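Export rebate scheme: a manufacturer counts the cost of waiting

2018-11-02

The owner of a small furniture hardware firm in Heywood has heard the word "relief" often enough to have stopped writing it down. He agreed to talk about the export rebate scheme on the condition that his name stay out of it, and he spent the first ten minutes wanting to know why anyone still called it a scheme.

"A scheme has a plan in it somewhere," he said. "What we've got is an announcement that gets made again every year with a different minister standing beside it."

His firm makes hinges, drawer runners and brackets, and employs 27 people. A bit under half of what it makes goes overseas. On paper it is exactly the sort of business the rebate was set up to help, and when it opened he put in a claim the same week. He was told to expect an answer in 45 days. The answer took until September, and it was a request for the same freight invoices he had already sent.

"I rang up and asked what was wrong with the first lot. The woman was perfectly nice. She said they were fine, but the form had changed."
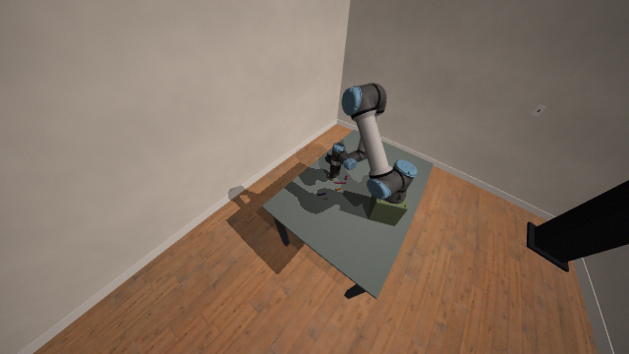

The rebate pays back part of the cost of inland freight, and only for firms shipping through the Lamholm terminal. He thinks that condition was written by somebody who has never had to book a truck. Most of his goods leave through Trolidton, where the sailings suit his buyers and the yard will take a half-full container. The second part of the program is a loan for new equipment, and he is no kinder about that. He wonders how many of the firms reading the brochures could find the deposit. The loan covers machinery but not installation or training, and in his trade those can cost as much as the machine.

"They say it's for modernizing. Fine, I'd like to be modern. But I've still got to pay wages in the month when the thing is sitting there and we're learning how to use it."

Asked whether he would have bought anything without the loan, he took a while to answer. Probably, he said, but later and second-hand. He did not think this counted in the program's favour. A firm that was going to buy anyway has been given some cheaper money, and the one down the road that couldn't afford to buy still can't.

The official line is that 700 firms have "engaged with" the program. He laughed at that. He has engaged with it himself, he said, if filling in a form and being sent another one is what's meant, and he would like to see the figure for firms that have had a payment clear in their account. That figure was not in any of the material handed out at the Skumuvville trade evening, where he had gone hoping to ask. Questions were taken on cards, and his card wasn't read.

"I put it politely too. I asked how many had been paid and how long it took."
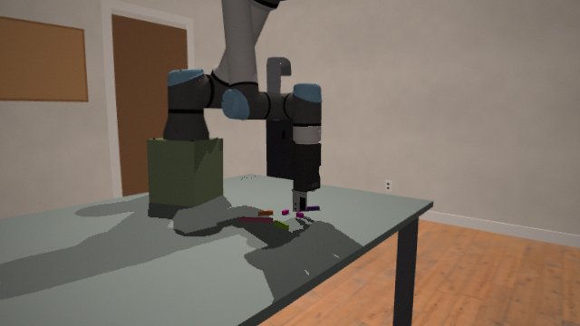 He does not want the program scrapped, which may surprise anyone who has listened to him this far. Export orders are thin, steel costs more than it did, and buyers who once paid on delivery now want terms. Some help with freight would matter. What he would do is drop the Lamholm condition, pay on proof of shipment and check the paperwork afterward – "the way they do with my taxes, when it's me that owes them."

He has heard the argument against that, which is that money paid first and checked later tends to wander. He grants that it's a fair worry. He has seen firms in his own line claim for freight on goods that were never going further than the next province. But he doubts that a longer form stops that kind of operator, who in his experience has someone on staff to fill in forms. He has himself, in the evenings.

There is also the matter of timing. The program runs for four years, and the first of them is nearly gone. Firms that hold off until the rules settle may find the pool spent, and the ones that went early, as he did, are doing their claims over. His accountant has told him to leave the rebate out of next year's budget entirely. He had already done so.

Would he apply again? He has to, he said, because the second set of invoices went in with a new reference number and the office is treating it as a fresh claim. The letter that came back thanked him for his interest and told him to allow 45 days.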